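Audioguide Priniteo für den Stadtrundgang Mistia: Einrichten vor der Reise
Von Maysoun Dabbas, Juli

Diese Schritte macht man am besten noch zu Hause, mit gutem WLAN. 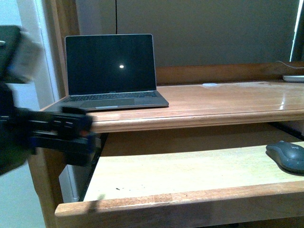

2. Karte laden

2.1 Öffnen Sie das Menü "Städte" und wählen Sie Mistia.
2.2 Tippen Sie auf "Offline speichern". Die Karte braucht 209 MB.
2.3 Stellen Sie die Sprache ein, bevor Sie den Rundgang starten. Später muss man alles neu laden.

Hinweis: Der Rundgang hat 32 Stationen. Die Station 3 am Hafentor ist am Mittwoch geschlossen, der Ton läuft trotzdem.

Achtung: In der Altstadt gibt es viele Treppen. Bitte bleiben Sie stehen, wenn Sie auf das Display schauen.

Kommentare

Wanderfalke: Bei mir hat das Laden erst beim zweiten Mal geklappt.

Gitti K.: Gibt es auch eine Karte für Detedham?

M. Dabbas: Noch nicht, wir arbeiten daran.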